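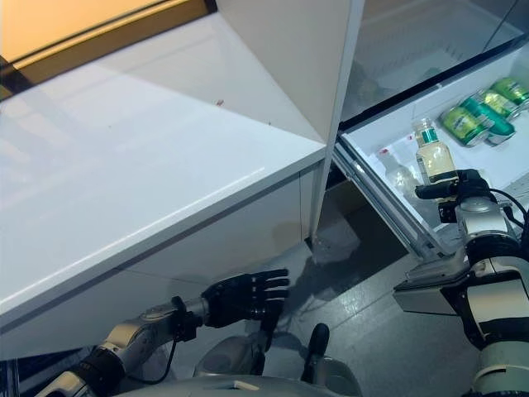
Store listing conversion is the share of listing visitors who go on to install the app. It is computed per store, per country and per traffic source, and the three should never be pooled in a report. A listing is read from the outside in, much as a kitchen is: the glossy white top and plain front panel are seen first, and the storage behind an open door comes second. On a phone, the outside is the icon, the title and the first two screenshots. The long description is storage, and few visitors reach it.

Unit 4. Measuring a listing
Course notes, Florian Renaud. Revised May 2019.

4.1 Terms
Impression: the app appears in a search result or a browse list.
Page view: the full listing is opened.
Install: the first download by an account. Reinstalls are excluded.
Conversion rate: installs divided by page views. Some tools divide by impressions. Check which before comparing two sources.

4.2 Worked case
Zeria is a receipt scanner published by Skeltedham. In one test cell the listing received 138 page views and 29 installs, a conversion rate of 21.0 percent. The second cell, with a new icon, received 138 page views and 2 more installs, or 22.5 percent. The difference is well within chance at this sample size. The test should be extended, with no change to the icon in the meantime.

4.3 Keyword field
Do not repeat a word already in the title. Separate terms with commas and no spaces. Singular and plural forms are handled differently by each store, so test both. Zeria's December keyword set used 89 characters, including four terms repeated from the title.

4.4 Common errors
Changing the icon and screenshots in the same test.
Ending a test on the first day one cell leads.
Mixing paid and organic traffic in one cell.
Translating keywords word for word. See Lebrun's handout on the Durán listing.

Exercise
Using the Gendard data sheet, compute conversion by traffic source for each country. State the denominator used. Submit the table and one paragraph of comment to Pascal Lebrun before the Unit 5 lab.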